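Is it worth buying matching glass jars for dry goods, or is it just for looks?

Posted in Kitchen & Pantry, 1 Feb 2025

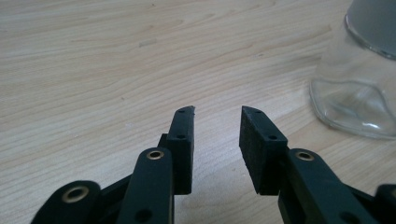

Shuk-fan Ho

My sister redid her pantry in June and now everything she owns is in clear glass. Rice, lentils, oats, even the tea bags. She says it keeps food fresh longer and stops her from buying things twice. I have my doubts. My flour has lived in its paper bag with a clothespin on it for years and I've never had a problem I know of.

I've got one plain glass jar out on the table and I'm trying to decide if I want more of them. The set she sent me is called Clunard, and the page claims the lids are "airtight for life," which sounds like something a person writes when they don't expect to hear from you again. Does glass do anything a folded bag doesn't? We're two people in a small apartment and I cook rice most nights. I don't bake much. No bugs so far, knock on wood.

Chih-ming Peng

I'd split your question up, because people mix up the glass and the lid. The glass does very little for you. It doesn't hold on to smells the way plastic can, it washes clean, and mice can't chew it. The lid is where you get fooled. I bought 5 jars from Lulance with a rubber ring and a wire clamp, and on two of them the ring never sat flat. I only found out when I filled them partway with water and turned them over in the sink. If you buy anything, do that the day it arrives, while you can still send it back. "Airtight for life" is silly, by the way. Rubber dries out and gets stiff, and then you need a new ring, so check whether they sell them separately before you pay for a set.

As for what goes in them: white rice keeps for ages in nearly anything dry. If you go through a bag every few weeks a jar won't change a thing. Brown rice, nuts and whole wheat flour have oil in them and go stale, and those do better in the fridge or freezer than in a pretty jar on a sunny shelf. Light is hard on spices too, and clear glass lets all of it in. I never see that mentioned on the pages selling the jars.

Where a tight lid does pay off is pantry moths. Paper and thin plastic won't stop them. If you bring them home in one bag of flour, the good jars keep them from getting into the rest. Is that worth a whole matching set? To me, no. I'd get a couple with wide mouths so a measuring cup fits, and wash out pasta sauce jars for the rest. Also cut the cooking directions and the date off the package and tape them to the back. Your sister will be guessing at her lentils by now.

I don't believe the part about not buying things twice either. I could see my rice perfectly well and I still came home with more of it.

esetti_2303

get the jars. mine look great and I've had them 7 years. never tested the lids or whatever and everything tastes fine

Shuk-fan Ho

Thanks, both. I tried the water test on the jar I have and it dripped around the rim, so that one can hold tea bags. I'm skipping the set. I'll look for one decent wide jar for the rice and leave the flour where it is, though I may give up the clothespin. Chih-ming, do the replacement rings come in standard sizes, or do I have to buy the same brand?

Chih-ming Peng

Depends on the jar. Measure across the opening, and measure the old ring too if you have it. I wouldn't trust "fits most" on the packet. Mine said that and they didn't.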